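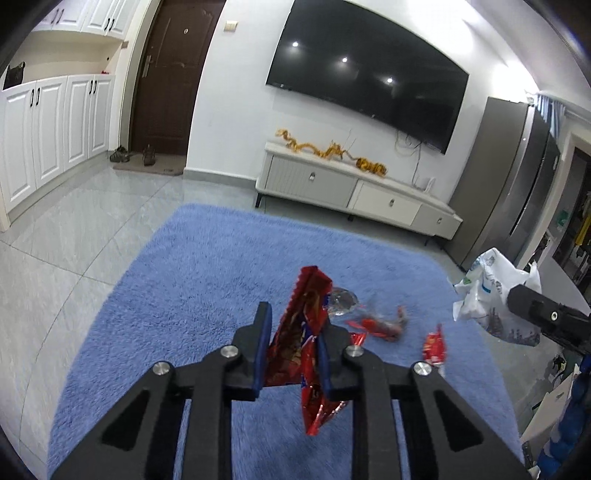
Unit 3: Clearing litter from soft and hard floors

Course notes, Domestic Cleaning and Room Care
Gustthorpe Adult Learning
Tutor: Moushumi Siddiqui
Revised 14 Mar 2020

3.1 Scope

This unit covers loose dry litter in a living room: snack wrappers, small packets, clear plastic containers and similar. Spills, broken glass and pet waste are dealt with in Unit 5. The case used throughout is a pile rug laid on a tiled floor, with snack packaging on the rug and a plastic carrier bag for the rubbish.

3.2 Terms

Litter: any item to be thrown away that can be lifted whole.
Debris: crumbs, salt, sugar, torn corners of film. Cannot be lifted whole.
Pile: the upright fibres of a rug or carpet.
Lay: the direction in which the pile leans when brushed. A change of lay shows as a lighter or darker patch and is not a stain.
Grout line: the joint between two tiles.

3.3 Order of work

Litter is lifted before any sweeping or vacuuming. A crisp or biscuit wrapper taken into a vacuum head will usually block the neck of the tool, and clearing it takes longer than picking up the whole room by hand.

1. Set the bag down open at the edge of the rug, handles up.
2. Start with the piece farthest from the bag and work towards it.
3. Lift wrappers straight up. Do not drag them over the pile.
4. Hold an open wrapper with the opening upwards until it is over the bag.
5. Press the air out of rigid or crinkled containers before they go in, unless they are to be recycled.
6. Check under the rug edge on all sides.
7. Tie the bag and take it out of the room.
8. Vacuum the rug, first against the lay and then with it.
9. Sweep the tiles towards the door, then damp mop.

Steps 8 and 9 are not to be swapped. Vacuuming a fluffy rug throws a little fibre onto the surrounding floor.

3.4 Sorting

Metallised or shiny film wrappers: general waste, unless a soft plastics point is available. The scrunch test applies. Crush the film in the hand and let go; if it springs back it is plastic film, if it stays crushed it is probably foil.
Clear rigid plastic: recycling, if empty and clean. Remove any film lid.
Twisted packets: untwist and shake out over the bag before sorting.
Carrier bags: not accepted loose in the Gurnalbridge kerbside box.

3.5 Floor notes

Glossy tile shows smears more readily than matt. Use a well-wrung mop and change the water when it clouds. Crumbs collect in grout lines and are best taken out with a soft brush held at an angle.

Thick rugs hold debris at the base of the pile. Two slow passes remove more than several fast ones. Rugs under 1000 grams should be held down with one foot while vacuuming.

3.6 Practical record

Each learner completes form 391 after the practical session at Ultesthorpe. Enter the floor types, the items lifted, where each was sent, and the time taken. Completed forms go to Jagadeesh Poduval.

Reading before Unit 4: Huet handout, section 2, "Care of pile fabrics".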